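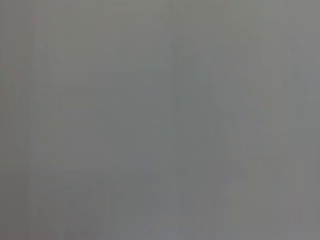 Flaline adds wrist camera check to Urkero service plan

Flaline has added a wrist camera check to its service plan for the Urkero handling cell, starting in September. It will be carried out at every planned visit, along with the existing work on the gripper and cables.

The engineer looks at the live picture before anything is moved. If it is grey and without detail, the lens cover is cleaned, the connector reseated and the focus set again using a printed target. The arm then runs through 5 taught positions and a still is saved at each one. A camera that fails is swapped on site – the work takes 2 hours, including calibration.

"Operators often report a gripping fault when the camera is what needs attention," said Meinrad Sutter, service manager at Flaline. "We want our engineers to look there first."

The check is included at no extra charge for the 331 cells now under contract. Spare cameras are held at the Bakos and Mumari depots. Customers can book through their usual service contact, Monday to Friday.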